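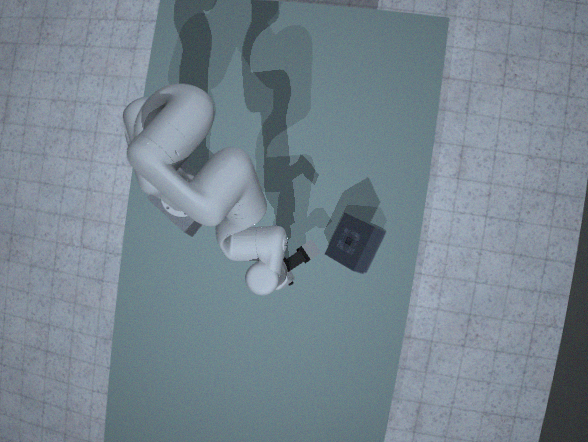 Simulated arm and box, the reach-and-push task.

Search reviews Go

Kendeo teleop kit – two weeks in

Quick one, have to give the loaner back tomorrow. Kendeo is a hand controller plus software for recording demos. You hold the thing, the arm in the sim follows, it saves the run. Works with a real arm too, supposedly. Didn't get that far.

Setup: 34 minutes from opening the box to first recorded demo. Most of that was drivers. The manual is bad. Page 9 has the axis drawing upside down and I drove the arm into the table for a while before I caught on.

Feel: good. Better than I expected at this price. Translation is smooth, small moves stay small. Wrist rotation is another story, it jumps when you go past a certain angle and then you spend half the demo getting the gripper square again. There's a damping slider, leave it at 2. Higher then that and it's like stirring glue.

Did 50 demos of the box task. Approach, touch the side, push it across. Boring but it shows you the problems fast. Judging the gap between fingertip and box is the hard bit when all you have is a screen. No force feedback on this model. I turned shadows on in the viewer and that helped a lot, slower redraw but worth it. Corners are worse than flat sides, box spins away from you.

Golshifteh Ranjbar tried it for an afternoon, never teleoped anything before, and her demos were cleaner than mine by the end. Slower, but cleaner. So it's easy to pick up.

Compared to the Yeon: Yeon has the nicer grip and the clutch button is where your thumb is. Kendeo's clutch is on the underside, hand cramps. But Yeon's recorder drops samples and Kendeo's didn't, not once that I found in the logs.

Gripes – cable too short, no undo for the last demo (you delete teh file by hand), export only does one format.

Would buy for sim work. For a real arm wait for someone elses review.

– Oriana Ojeda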